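Home Papers Authors Archive Contact

3.2 Apparatus and task

The student project ran over one term as part of the second-year robotics module at Flulley. Thirteen students took part, in teams set by the module leader, Tyson Poirier. Each team wrote its own control code for the same machine and was marked on the same task: bring the hand to a piece of wooden furniture, stop it clear of the surface, and set the fingers and thumb ready for a grasp. No contact was required at this stage. Earlier work with the Warkeo simulator had shown that most failed grasps began with a poor approach, and the task was cut down to that part alone.

The furniture stood on a carpeted floor. Light wood was chosen because its grain gave the depth software enough texture to work with, and because a shadow from the hand could be told apart from an edge without much tuning. The arm was covered with soft black sleeving, which reduced glare from the joints but added bulk close to the thumb. Teams had to allow for this bulk in their clearance settings.

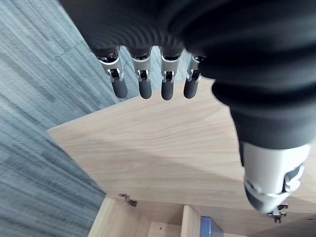 Each team was given seven practice sessions before assessment. A session began with the arm in its rest pose and ended when the hand had been held still over the target or when the supervisor stopped the run. Across all teams, 118 runs were logged. Runs stopped by hand were kept in the log and marked as such – leaving them out would have favoured the teams that used the stop button most freely.

Control code was written in Pramanik, a small scripting layer built for the module. It exposes position targets for the wrist and a single opening value for the digits, so that students did not have to set each joint. Two teams asked for access to the separate joint values and were given it after the third session. Their logs are treated separately in Section 4.

Images from small cameras carried near the wrist were stored with the joint data, giving a set of 2,000 labelled images. Labels were added by the students using the Prustora tool and checked by a second team. The commonest disagreement concerned views in which the sleeve hid part of the furniture. In these cases the label 'partly hidden' was used, and the position of the hidden edge was not guessed.

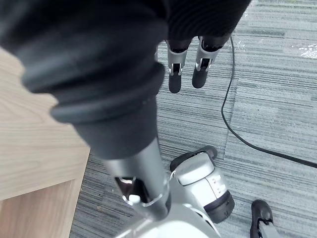 Figure 2. Wrist-level view with the padded sleeve in front of the wooden furniture; two fingers point down over the carpet.

Views of this kind were kept in the training set but left out of the edge-finding test. Clearance was measured from joint data alone in such runs, using the offset recorded at the start of each session.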